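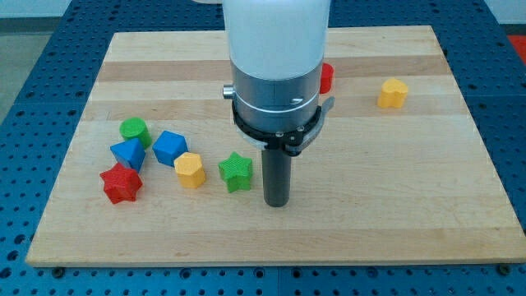
Filed under: VR Games / Updates

I've been waiting on this one since spring, so forgive me if I gush a little. Zedero, the small studio up in Bramville, has put out the big room-scale patch for Mullden, its underground rescue game, and my knees are already sore from crawling.

The patch adds 3 new mine levels, plus a seated mode for folks who don't have the floor space. I played through the first two last night (my headset fogged up twice - worth it!) and the flooded tunnel had me holding my breath like an idiot. You can finally turn off the snap turning too, which I've been whining about on the forums forever.

There's a hand-tracking beta called Caron tucked away in the options menu. It's still kind of rough, and I dropped my lantern down the shaft more times than I'd like to admit, but picking up ropes feels great when it works.

The update is free if you own the game, and the patch notes list more than 100 fixes. Co-op is planned for November, and I've already called dibs on the pickaxe.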